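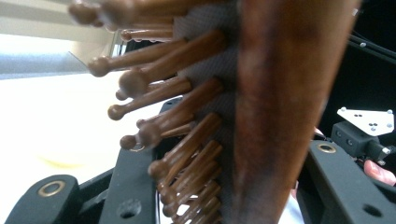

Note de service relative à l'imprimante du troisième étage

Le Service des moyens d'impression de la municipalité de Daltville porte à la connaissance des agents que l'appareil Okano 103, installé au troisième étage, ne répond plus depuis la réunion de juillet aux instructions qui lui sont adressées. Il continue toutefois d'imprimer.

Les pages sortent chaque matin à 4 heures, en recto simple, sur le papier à en-tête du cadastre. Elles sont rédigées dans une langue administrative correcte. La première portait convocation d'un agent à un entretien qui n'avait pas été prévu ; la deuxième annulait cet entretien ; la troisième remerciait l'intéressé de sa compréhension. L'agent s'est présenté par précaution.

Le soussigné, Herman Siregar, chef du service, a fait procéder à la réinstallation du pilote. L'opération a demandé 80 minutes, pendant lesquelles le poste de commande a affiché le message « Périphérique occupé à délibérer ». Ce message ne figure pas dans la documentation du constructeur. Le câble réseau a ensuite été retiré, puis le câble d'alimentation. Le lendemain, à 4 heures, l'appareil a imprimé un accusé de réception de ce retrait, assorti d'un numéro de dossier.

La société Sumampouw, titulaire du contrat de maintenance, a été saisie par lettre. Sa réponse nous est parvenue par le bac de sortie de l'Okano — elle était datée de la veille de notre envoi. Elle recommandait le remplacement du tambour et, à défaut, davantage d'égards.
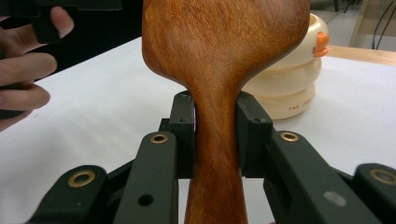

Irkum fit observer que le tambour était neuf et que, pour les égards, il convenait de savoir lesquels. « On pourrait commencer par ne plus lui envoyer de brouillons, ajouta-t-il. Il les relit, et il en souffre. »

Cette observation a été consignée. Depuis lors, les agents du troisième étage ne transmettent à l'appareil que des documents achevés, relus et signés. Le débit s'est rétabli à 20 pages par minute. Les courriers de 4 heures se sont faits plus brefs, et l'un d'eux, adressé au soussigné, tenait en une ligne : sa demande de mutation, qu'il n'avait montrée à personne, était acceptée.

Le soussigné a cherché cette demande dans son tiroir. Elle s'y trouvait encore, visée et tamponnée, l'encre un peu pâle dans la marge gauche. Il a commandé une cartouche noire, puis il a rangé son bureau.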